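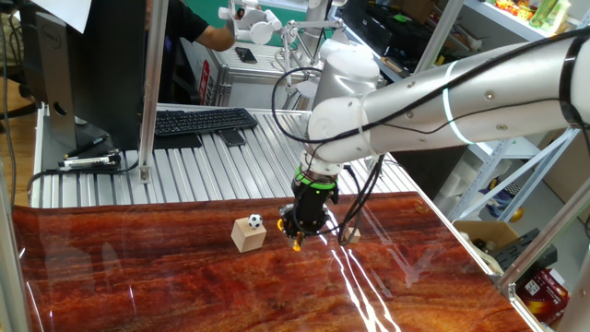 Silver and white over a glossy wood-grain tabletop.

Enamel Pins and Cufflinks: Your Questions

We love getting mail about pins, cufflinks and collar bars, and we read all of it! The same questions come up again and again, so we put the answers in one place.

What's the difference between hard and soft enamel?
Hard enamel is filled level with the metal lines and polished flat, so you can run a thumb over it and feel one smooth surface. Soft enamel sits lower than the metal, which gives you little ridges and a lot more texture. Our Honex space-hero pins are all hard enamel. The Brotora monster series is soft, and the scales look fantastic that way.

Are the Honex pins limited?
Yes. Each design gets a run of 2,000 and the number is stamped on the back. The moon rabbit was the exception - we stopped at 1,109 when the mold wore out, and people have been hunting for it ever since.

Can I ask for a certain number?
You can ask in the notes box at checkout, and if it's still in the drawer it's yours. Birthdays and jersey numbers go fast.

Do the Brotora monsters come as cufflinks?
Six of them do. There are 9 monsters in the series as pins, but three have long tails or wings that would catch on a jacket sleeve. We tried. The swamp one took a lining with it.

What shirts do cufflinks work with?
Any shirt with French cuffs, and also convertible cuffs, which have a buttonhole on both sides. If your cuff has a button sewn on one side and a hole on the other, links won't go through. Check before a wedding, please!

How do I keep a pin from spinning on my lapel?
Pins wider than an inch have two posts on the back and stay put. Smaller ones have a single post, so swap the rubber clutch for a locking one. We sell them in bags of ten, and they're great on backpacks too, where rubber backs tend to work loose.

Will a pin leave a hole in my jacket?
On wool or denim, the threads usually close up again with a little steam. Leather, silk and coated fabrics are another story. Use a magnetic back for silk, but skip the magnets if you have a pacemaker or other implanted device.

How should I clean them?
Soft dry cloth, that's it. If there's something sticky, use a barely damp cloth and dry the piece right away. No silver dip, no toothpaste, and never the washing machine (take the pins off the denim vest first).

Is there nickel in the plating?
The Honex and Brotora lines are nickel free. The older Roltitz collar bars are not, so if your skin reacts to nickel, go with the newer ones.

Are the Roltitz collar bars coming back?
The rocket one is! We're aiming for April, in brass and in black. The ray gun is still being redrawn because the trigger kept bending.

Do you have a shop I can visit?
We do, on Cervantes Street, two doors up from the comic store. We open at 11 a.m. and every pin we have in stock is out on the boards, so come and try things on. Bring your own jacket if you can - colors look so different against the real fabric.

Can I return something I've worn?
If the clutch failed or the enamel chipped within a year, send it back and we'll replace it with the same design while we have it. Unworn pieces can come back within 30 days, with the backing card.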